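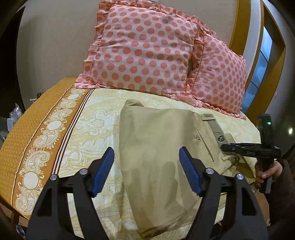

When should I check the room at a castle guesthouse?
Before you unpack. Once your socks are in the drawer you've accepted the terms.

Irkudstead Castle, tower rooms – arrival checklist
Checked 2023-03-12

1. Stairs to the tower. PASS, grudgingly. 90 steps, a rope handrail, and one landing where you can pretend to admire the moat. Rope is firm at both ends. Give it a tug anyway.

2. Low doorways. FAIL. The lintel on the second landing has padding on the way up and none on the way down. The Aebischer family built for shorter guests.

3. Smoke alarm. PASS. Press the button and warn the neighbors first.

4. Fire exit. PASS WITH COMMENT. The sign points to the battlements. The real exit is the spiral stair behind the chapel, and it opens from the inside without a key.

5. Window latches. FAIL in room 13. The drop is medieval and so is the latch. Ask for a different room if you're bringing children.

6. Hot water. PASS. Hot after 3 minutes, then very hot. Test with a finger.

7. Torch by the door. Missing. Courtyard lights go off at midnight and the cobbles stay where they are. Pack your own.

8. Parapet walk. CLOSED until September for repairs to the wall. The chain across it is knee height, so treat it as a chain and a trip hazard.

9. Road in. Bus 29 from Astus stops at the Grorketti gate, on the side with no sidewalk. Cross at the bridge.

Items 2 and 5 reported at the front desk. They wrote them down in a very handsome book.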